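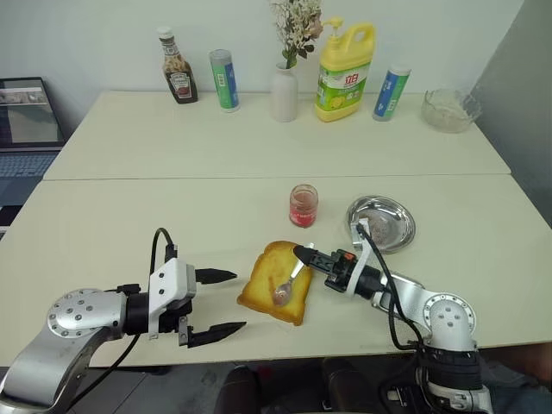 Home Guides Arms Grippers Safety Forum About

How to set up a two-arm table for food tasks

Posted Jul 6, 2021 by Joelle Sleiman
7 comments 214 shares

These are the rules we use at Griltach for tabletop work with two arms and real food. They cover spreading, scooping, pouring and clearing. They don't replace the risk assessment for your own arms or whatever your site safety officer requires. Do that first, then use this page for the day-to-day work.

Before you power on

Walk the area with the arms off. Check that the table feet are locked. If you have pushed two tables together, run your hand over the seam and check that the tops are level. A raised edge will catch a plate or a fingertip, and the height you taught on one side won't hold on the other. We shim the low table and allow a 4 mm step at most. Anything worse gets fixed before the session.

Follow each cable from the gripper back to the base. There should be enough slack for the wrist to turn through its full range, and no loop that can drop below the fingers. Cable loops snag on tall things first, so bottles and pump dispensers are what you test against.

Push chairs in or take them out of the area. Decide where the operator stands, and put the stop button within reach of that spot. On our tables the stop is checked at the start of every session, by pressing it with both arms moving slowly. Write the result in the log with your initials.

Laying out the table

Split the surface into a work area and a back row. The work area holds only what the task uses. For jam on toast, that means the bread, the jar, the spoon and a plate. Everything else goes to the back row against the wall or off the table.

Back row items are there to give the cameras some clutter to deal with, and they should be the kind of thing people keep in a kitchen. Rules for the back row:

- Keep it outside the reach set in software for both arms. Measure this with the arm stretched out and the gripper open.
- Glass is allowed in the back row. It is allowed in the work area only if the task calls for it, as with a jam jar.
- Cleaning products stay closed and never move forward of the seam while food is out.
- Anything top-heavy goes against the wall.

Take the lid off a jar by hand before the run unless opening it is the task. Put the lid away, not beside the jar, where it ends up under a finger.

Speed and force

We cap tool speed at 300 mm per second in the work area and go slower near glass. Set the cap in the controller. Don't count on the operator to hold back, particularly late in a session.

Set the grip force for the weakest thing the gripper will touch in that task. With a spoon this is easy to get wrong. People turn the force up when the handle slips, then forget to turn it down before the next object. Rodel Castillo wrote our Brukis settings file so that each task loads its own force value and the old one is cleared. If your software can't do that, tape a card to the table and read from it.

Two arms in one space

One arm leads and the other waits. The waiting arm parks with its gripper to the side of the work, fingers clear of everything, and it doesn't move until the lead arm has let go or backed off. If the task needs both arms on the same object, say so in the task sheet and run it at half speed the first 4 times.

Never reach between the arms to straighten something. Stop them, confirm they are stopped, then reach. A piece of toast that has shifted a little is not worth a hand in the work area — let the run fail and start again.

Food and cleaning

Nothing from the table is eaten, before or after. Wipe jam off the fingers between runs with a damp cloth, arms stopped. Sugar gets into the finger joints and dries there, and on the Ledira grippers it was the main cause of sticking we found in March. Crumbs should be brushed off the plate and table before the next layout. Throw out bread at the end of the session and close the jar.

Ending a session

Park both arms, cut power at the base, and log any contact that wasn't planned, even a light one. Aileen Lacson reads the log weekly and will ask about blank entries.

Comments (7) Share Print Next guide: Choosing finger pads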